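November, the kitchen stuff

Packing, evening of the first real day of it.

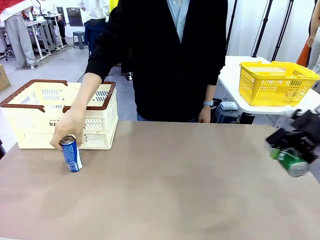

I had decided that the kitchen would go first, on the theory that I could live without a kitchen and could not live without a bed. By ten in the morning I had found out how often I want a cup of tea. The plan was to get everything out of the pantry and onto the big tan table, look at it with cold eyes, and put it in one basket or another. I put on the black cardigan over the blue shirt, dressed for a meeting with my own groceries, and I have to say the meeting was chaired badly. The cream basket with the brown handles was for things coming to Gullville and the yellow one on the white table was for things going to the food shelf. I got as far as taking hold of a blue can, and then I stood there with my hand on top of it having opinions. Did I like it? Had I ever liked it? The green one next to it in the order of business was easier, being something I had bought on purpose.

The food shelf only takes cans with a date still ahead of them, and I own reading glasses, but they were in the box marked READING GLASSES ETC, which was under the box marked LAMPS. So I did the dates by holding things up to the window. There is a particular face a person makes trying to read the bottom of a can, and I saw it in the glass of the oven door and did not care for it.

Findings from the back of the pantry, for posterity. Chickpeas, far too many, from the winter I was going to be someone who made hummus. Water chestnuts, which I don't remember buying and have never met a recipe for in my life. A tin of smoked paprika that smelled like a drawer. Coconut milk that had been shoved behind the oatmeal by someone who did not want to find it again. Evaporated milk, bought for a pie, for a Thanksgiving I then spent at a restaurant. It is a bit like reading old diaries, except that the old diaries don't need to be lifted.

Noemi Bortolotti rang at eleven to ask how it was going. I said it was going very well, and she said, "What are you standing next to?" and I said a table, and she said, "Can you see the table?" Noemi has moved more often than anyone I know and regards it as a sport. Her advice was to eat down the pantry for a month before you go. I told her I had 2 weeks. She said, "Then eat faster."

Lunch was therefore chickpeas.

The baskets deserve a word, having caused more trouble than their contents. I have had the cream one forever, and it lives on top of the refrigerator with the dish towels in it. It has slots down the sides, so that anything smaller than a lemon works its way out while you walk. I know this. I have known it for years. I still put the bouillon cubes in it and carried it across the kitchen, and went back along the floor afterward collecting them like a hen. The yellow one has a grid of holes too, so the bouillon cubes couldn't go in there either, and they ended up in a soup mug, and the soup mug has now been packed with them inside. I look forward to finding that in the spring.

After lunch, the telephone. I had been putting it off since breakfast, and the calls are the one part of moving you can't do while listening to the radio.

The movers are called Didix. The storage place, where the big wardrobe has to sit until the new floor is down, is called Dedix. They have nothing to do with each other. They are on different sides of town and they have both, I think, been asked this question before, because the man at Dedix sighed before I had finished it. I had mailed the deposit for the truck to the storage place. They had it. They had opened it and written it down as rent in advance, $105, and the man was very pleasant about it and explained that it could be refunded by check or left on the account as a credit. I said I would like it back, please, as the truck people were under the impression that I hadn't paid them. He said, "That'll be Didix." I said yes, it would.

Then Didix, to say the deposit was coming. The woman there had my file up and read me the estimate, which puts the whole of my household at 1,219 pounds. I asked her to say it again. I don't know how they do this sum. Someone came and looked in the rooms for the length of time it takes to drink a glass of water, and wrote on a clipboard, and left. But I've been walking around ever since feeling it. One thousand two hundred and nineteen. I took a box of cookbooks down to the hall and felt every ounce of it, and then thought about which cookbooks I had opened since I came here and brought the box back up again to go through. That was the low point in terms of distance covered.

Of the cookbooks: kept the stained ones. If a page has oil on it, it has earned its place on the truck. The clean ones went into a bag for the library sale, including the handsome one about fermentation that I was given by my brother and which I've been moving from house to house since, still in very good condition. I'll tell him it was lost. No, I'll tell him I lent it to Noemi, he's scared of Noemi.

Four o'clock. Went out to Barbieri for more tape, and for the walk. The hardware end of the store is down to one aisle now, with the tape at the bottom of it next to the birdseed. I bought the brown tape, which is what I had gone for, and a marker, because the first one had dried out halfway through the word COLANDER, and a can of tomatoes. I was all the way home with my coat off before I thought about the tomatoes. They were on sale, that's all I can offer. I stood them on the counter apart from the others, like a new child at school.

The label situation is as follows. I started out this morning in full sentences. The first box says BAKING PANS AND THE ROUND RACK, WRAPPED IN THE GREEN TOWEL. By midafternoon they say PANS. The last one I did before supper says KITCHEN, which is true of everything in the room, including me. Tomorrow I suppose they will say BOX.

I keep coming back to the things you can't pack until the end, and there are more of those than the other kind. Kettle, one pan, the good knife, the bad knife, the can opener. I packed the can opener at about the same moment I decided I was going to live out of cans for a fortnight. It's in PANS, or it's in KITCHEN. I cut the tape on both and found the nutmeg grater, the funnel, the lid I've been missing since summer to a pot I gave away last week. Not the opener. In the end I had eggs. The opener was in the cardigan pocket, I found it when I hung the cardigan up, and it must have been knocking against my hip all through the telephone calls.

Some facts about the house in Gullville, written down so that I'll believe in them. It has 2 bedrooms and a pantry you can stand up in. The shelves are deep, deeper than these, and the agent ran her hand along one and said you could lose things in there. She meant it as a selling point. The kitchen faces east. There's a hook in the ceiling that no one could explain. The stove is gas, and I'll have to learn that again, and the window over the sink looks at a hedge and over the hedge at someone else's laundry, who seem to own mostly towels.

I went back to the table after supper to finish the cans, having told myself I would. Water chestnuts, to the food shelf, and good luck to them. Coconut milk, trash, may it rest. Evaporated milk was fine by the date, and I had it in my hand over the going-away pile, and then I thought that Thanksgiving would be in the new house, more or less on the boxes, and that I might very well want to make a pie. So it's coming. I am aware of how it sounds. That makes it the best-traveled milk in the county, and there is still no pie.

The chickpeas I split, half to the food shelf and half for the rest of the month. Noemi says she has a recipe with spinach. She always has a recipe with spinach.

My back hurts in a place I didn't know went all the way across. The watch says I walked farther today than any day since the trip to the coast, and I did it between the pantry and the hall. Must remember in the morning: ring Didix again and see whether they've found my name, get newspaper from next door for the glasses, defrost the freezer before it has to be done with a hammer. Take the dish towels out of the oven, where I put them to keep them clean. Write OVEN – TOWELS on something and stick it to the dial.

Had the last of the good bread with butter, standing up, at ten to eleven. The plates are in a box marked PLATES, so at least I know where those are.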